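Rules for Robots, and for the People Who Teach Them

Toltirthorpe Young Science Pages
By the Education Office
18/08/2018
39 shares | 15 comments

A robot is a machine that can sense something, follow instructions and then move or act. Some robots weld car doors. Some carry boxes across a warehouse. Others are still learning, in rooms where people show them how to pick things up and put them down.

Every place that uses robots needs rules. Your school has rules for the science room, and a swimming pool has rules painted on the wall. Robot rules do the same kind of work. They tell people where to stand, what to check and when to stop.

What is a standard?

A standard is a set of rules that many people have agreed to use. It is written down, so that a worker in one town and a worker in another can follow the same steps. Experts meet, discuss what could go wrong and write down the safest way to do the job. When new machines are made, the standard may be changed.

Some rules are laws, and everyone must obey them. Others are called good practice. Good practice means the careful way of working that experienced people recommend, even where no law requires it.

The Navley Learning Workshop keeps its own book of good practice for staff and visitors. The book has 102 rules. Many of them are short. The first one reads, "Look before you reach."

Teaching by hand

One way to teach a robot is to write every movement as computer code. Another way is to let a person do the movement first. The person holds a gripper, which is a tool with fingers that open and close, and uses it to do a task. A computer can keep a record of how the gripper moved. Later, a robot can be trained with many records of this kind.

The work may look like play, but it is done with care. The person must move smoothly, repeat the task many times and keep the work area in order.
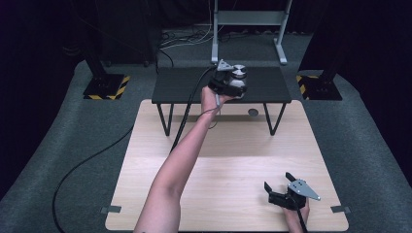

A hand-held gripper in each hand. Small gray clamps hold the near corners of the wooden tabletop.

The rules for this kind of work begin with the table. A tabletop that slides can spoil a task or pinch a finger, so it should be held firmly in place. Clamps are one way of doing this. Before starting, the worker presses down on each corner and checks that nothing rocks.

Cables come next. A cable carries power or signals, and it can also catch on an elbow or a foot. Workers should know where each cable goes. They should leave enough slack for the arm to move freely, and they should never pull a tool by its cable. Cables on the floor should be kept away from the places where people walk.

Hands are the third matter. Fingers should stay clear of the part of a gripper that closes. Loose sleeves are rolled up, and bracelets and rings are taken off. A gripper that is not in use is put down gently.

What do the stripes mean?

The floor plates under the two black poles have yellow-and-black stripes along their borders. You may have seen the same colors on a loading dock, a low beam or the edge of a step. Yellow is bright and black is dark, and the two together are easy to notice. In many countries this pattern means "Take care. There is something here that could trip you or bump you."

Stripes do not stop an accident by themselves. People have to see them and act on them. For this reason, safety markings should be kept clean and should not be covered with bags or coats.

When a robot arm is moving

A robot arm can be strong and quick, and it may not know that a person is nearby. Workplaces with robot arms therefore follow extra rules. Large arms are often placed behind a fence. If someone opens the gate, the arm must stop. There should also be an emergency stop button, usually red, which any person in the area may press.

Smaller arms are sometimes allowed to work beside people. These arms must move slowly enough, and push gently enough, to avoid causing harm. Engineers measure the speed and force before anyone is permitted to stand close.

At the Grirnstead training hall, new staff practice pressing the stop button before they learn anything else. No one is scolded for stopping a machine when it was not needed.

Rules about information

Robots that learn need records, and records need rules too. People should be told when their work is being recorded and what the recording will be used for. They must be free to ask questions. Faces, names and voices should be kept private unless permission has been given.

A record should also be honest. If a task went wrong, the worker marks it as a mistake. In June, the Zamora Project checked 797 records and set aside every one that had been labeled incorrectly.

Words to know

Gripper: a tool that holds objects, often with two or more fingers.
Clamp: a device that presses on something to keep it in place.
Hazard: anything that could cause harm.
Standard: a set of agreed rules, written down for many people to use.

Something to do

With an adult, choose one room at home or at school. Look for cables, sharp corners and things that could slide or fall. Write three rules that would make the room safer, and ask the people who use it whether the rules are clear.

Share this page | Print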